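Warstead water meters: swap-out moves to the east side in March
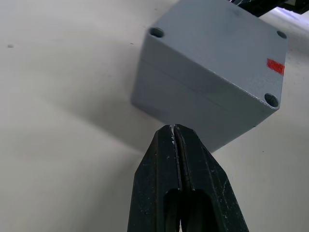
The meter changeover in Warstead starts up again in March, this time east of the rail line. Letters are going out now. If you live on the Elel side of town and haven't gotten one, wait another week before you call, the town office says the phones are already jammed.

Quick version for people who skipped the last round. The old meters get read by hand, twice a year, by someone walking the street. The new ones send a reading on their own. Bills go from twice a year to monthly. Rates don't change as part of this, though the rate review is a separate thing and that one is still open.

First batch on the east side is 300 homes. Sorier Street, the lanes behind the feed store, then down toward the creek. Another 400 after that, no dates yet. Apartments come last, same as on the west side, and building owners will get their own letter.

What happens on the day: water off for up to 2 hours. Usually less. Crew knocks first. An adult has to be home if the meter is in the basement, if it's out at the curb you don't need to be there at all. Run the cold tap for a few minutes afterward, the water can come out cloudy. Take the screen off the faucet first or you'll be picking grit out of it.

Clear a path. This was the big complaint from the crews last fall – shelving, freezers, one whole drum kit in front of the shutoff. If they can't reach the meter they leave a card and you go to the back of the line.

Now the part everyone wants to argue about. The west side round left 102 accounts with a first bill that was wrong, mostly too high. Start readings were typed in against the wrong address on a few streets and it took untill the second bill for the office to catch it. Those have been credited. If yours hasn't, bring both bills to the counter, not just the new one. Evening hours at the counter are back for the length of the project, open til 7.

For the east side the crews will leave a slip with the old meter's last reading and the new meter's number. Keep it. Check it against the first bill. The slip is new, west side people didn't get one and a good many of them said so at the meeting.

Kikuchi Plumbing Supply on Main has offered to look at shutoff valves at a discount before the crews come through. Worth thinking about if your house is older. The town covers the meter and the fittings on either side of it, but a valve that snaps when it's turned is on the homeowner – same rule as before, and it caught some people out. Other plumbers in town will do the same check, prices vary, ask first.

Opting out: you can. There's a form. You keep a meter that has to be read in person and you pay a fee for the reading. The fee was supposed to be set last month and wasn't. It's on the agenda again. Anyone who sends the form in before the fee is set can take it back later with no charge, according to the office.

Leaks. The new meters flag water running nonstop overnight and a letter goes out when that happens. More than one west side household found a running toilet that way. If you get the letter, put some food coloring in the tank, wait a bit, look in the bowl. Color in the bowl means the flapper is bad and that's a cheap fix.

Parking will be tight on Sorier while the trucks are there. No overnight ban, just cones in the morning. Trash pickup stays on the normal schedule, put cans out on the side away from the cones. School buses are keeping there usual stops.

Next public meeting on the project is at 6:30 p.m. in the town hall basement, date to be posted on the door and on the town site. Questions about appointments go to the water office, questions about credits go to billing – two different numbers, both on the letter.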